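3.2 Where the small things go

Earlier work on household clutter has mostly dealt with drawers, on the assumption that people put things away. Our participants in Dekamstead gave us little support for this. Over the 30 days of the diary study, the 56 households recorded 1430 lost items, and the entry for last known location was most often "on the table." Olvera and Baloch found the same in their pilot, where one respondent wrote "table" every day for a week and then listed the table pen as missing.

We call a surface "open" if anyone in the household may set something down on it without asking. Open surfaces collect objects that have little to do with one another, and a tool may share the wood with a ring and a tub of blocks (Figure 2). Owners defended such groupings with some heat. Asked why a tool was still out, they said they were about to use it, and they gave the same answer in February. 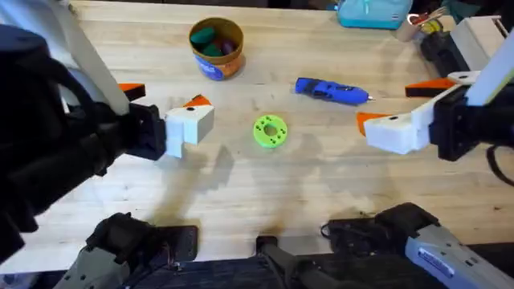
Figure 2. Small objects on a wooden tabletop: a lime-green ring, a blue handheld tool and a round cardboard container of colored blocks.

3.3 Coding the diaries

Two coders, Joubert and Kakakhel, read every entry separately and sorted each loss as misplaced, borrowed or denied. The third code was added after the first round, when it became clear that many borrowed items had no borrower. Disagreements went to Tzanetos, who had lost the coding sheet and was given another.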